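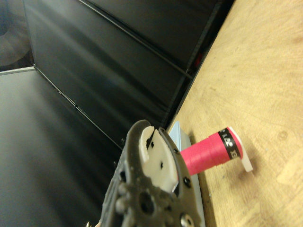
A white finger pad on the gripper, with the pink-red cylinder and its black band just beyond.

Sports Equipment in the Home: What a Machine Can Be Asked to Do

Readers of the Leltorport household pages regularly ask whether putting away rackets, balls and shoes can be left to a robot. The present advice is to treat the machine as an assistant for single, well-defined steps and to keep the rest of the chore in human hands.

Before any attempt, clear the surface and set out one item at a time. Handles should point toward the machine. A racket laid across a second racket is a poor starting point, as the strings catch easily.
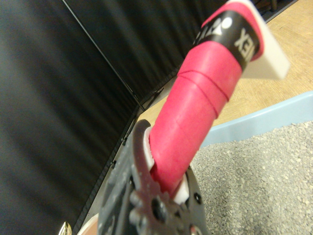 Gripper closed on a racket handle with a pink-red overgrip.

Choose the handle as the holding point. The strings and shaft should be left alone, and the force setting kept low — overgrip tape marks under pressure, and a raised seam may begin to lift. Csaba Bognár, who prepares our storage guides, recommends a worn grip for first trials.

Rewrapping a grip remains hand work. The tape must be kept under even tension while the handle turns, and the finishing band has to be pressed down without a wrinkle. Allow 11 minutes per racket.

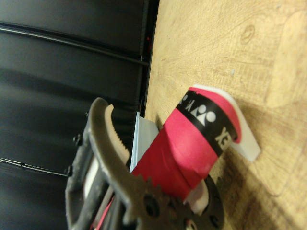
Curved finger and toothed pad at the left of the handle; the black finishing band is near the butt end.

Check the finishing band after each trial and press down any loose edge with the thumb. Wipe the grip with a barely damp cloth and let it air for 8 hours before the racket goes back into its cover.

Hanging rackets on wall pegs is still best done by a member of the household. Questions on storage may be sent to Sándor Bakos at the Brostgate office, room 208, by Thursday noon.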